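# Sollasthorpe Open Day

The **Sollasthorpe Open Day** is a yearly public demonstration of hand-guided gripping and sorting work, run by the small robotics workshop Gristitz at its rooms in Sollasthorpe. Visitors pick things up with the same hand-held grippers that the workshop uses to teach its robot arms.

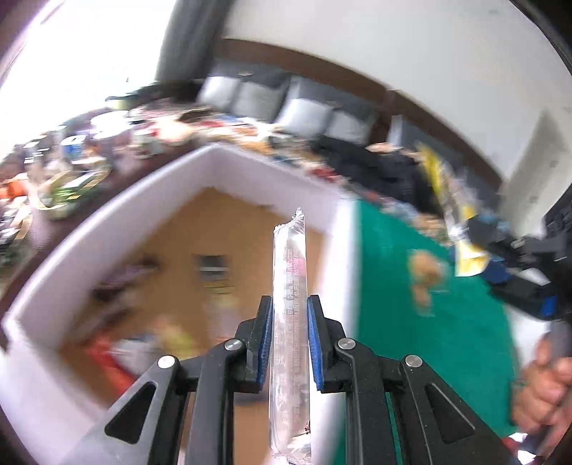

Hrvoje Shehu wrote in the visitors' book that he had come expecting to stand behind a rope and watch, and ended up staying until closing time with a gripper in each hand, wanting one more go at the sweet wrappers. His remark has been reprinted on the workshop's notices ever since, and it gives a fair idea of the day. There is no stage and very little speech-making. People come in, wait for a tool to be free and start picking things up.

## Background

Gristitz began as a repair business for packing machines, with most of its early work coming from a food warehouse at Geststead. The warehouse wanted machines that could cope with mixed goods, the awkward sort that arrive in bags, tubes and sleeves and never lie the same way twice. Programming each movement by hand was slow. The workshop turned to showing the movements instead: a person does the job with a gripper held in the hand, the movement is recorded, and a robot arm fitted with matching fingers learns from many such recordings.

The first open day was held in May, almost by accident. Bijan Jalali had invited the families of the workshop's staff to try the new grippers over lunch, word got about, and the street door was left open. By mid-afternoon there was a queue past the bakery. The event was put on a proper footing the next year and moved to the autumn, when the Geststead warehouse could spare people to help.

## The demonstration

### The tools

The gripper used at the open day is black, with two fingers that close towards each other on a set of hinged links. Each fingertip has a textured blue pad on its inner side. The pads are the part visitors ask about most, and rightly so! They do a great deal of the work, giving a little under pressure so that a shiny wrapper can be held without being squeezed flat. Earlier versions had bare fingertips, and slippery packets shot out of them like wet soap.

The tool is worked by a handle below the fingers. Most people get the feel of it in a few minutes, and children tend to be quicker than their parents. Visitors may work alone or in pairs, and working in pairs is much the livelier way of doing it, as two people reaching over one table soon have to settle who is going first.

### The sorting table

The main task is sorting mixed shop goods and household odds and ends with the help of a large open box. Long thin packages are the favourite test. They roll, they bend, and the crinkled ends of the wrapper give the fingers very little to hold. A beginner will usually pinch one near the end and watch it swing. The better method is to close the fingers on the body of the package and lift it upright, with a pad firmly on either side.

The table is deliberately crowded. Jalali has always refused to lay the goods out in rows, on the grounds that no kitchen cupboard he has ever opened was in rows, and a robot taught on tidy tables will be baffled by a real one. Visitors are told to put things down where they like, and the mess gets steadily better (the workshop's word) through the day.

Each turn at the table lasts 7 minutes. The limit was brought in after the second open day, when a handful of keen visitors held on to the tools for most of the morning.

### The arm

In the next room a robot arm works on the same kind of goods. It runs on movements taught before the open day, so visitors do not see their own efforts played back, a point on which the staff are careful. What they can see is the family likeness: the small pause before the fingers close, the slight tilt when a packet is lifted clear of its neighbours. The arm also drops things. Its misses are left in plain view and the machine is allowed to try again without help, and a good recovery gets a louder cheer than a clean pick.

## The Nedeljković table

A side event, the Nedeljković table, takes its name from the family hardware shop that lends the goods for it. Nuts, hinges, sponges and balls of string are set out, and visitors try to move as many as they can from one tray to another. It has no prize. The best result is chalked on the door frame and stays there until somebody beats it; the present mark is 60, and it has survived three open days.

Unlike the sorting table, it is done with the eyes partly shielded by a cardboard visor, which gives a very good sense of how little a machine may have to go on. Many visitors rate it as the high point of the afternoon.

## Attendance and access

Entry is free and no booking is needed. Groups at the sorting table are kept to six at a time, including anyone watching. Chairs are provided for those who prefer to work sitting down, and a lighter gripper with a softer spring can be had on request. Children are welcome with an adult.

The rooms are on the ground floor, behind the old Sollasthorpe dye works. Parking there is poor, and the bus from Geststead stops at the gate.

## Reception

Local opinion has been warm. Shehu, who had a complaint or two as well, thought the arm's room too dark and the explanations on the wall too long. The wall text was cut by half the following year and lamps were brought in. Teachers in the area have asked for a separate school session, and a short trial of one was held in May with the lighter grippers.

Some visitors have asked whether their recordings are kept. Turns at the table are recorded only for those who agree to it at the door, and a plain unrecorded gripper is always on hand for the rest.

## See also

- Teaching by demonstration
- Robot gripper
- Geststead warehouse

*Page last revised Oct 21, 2024.*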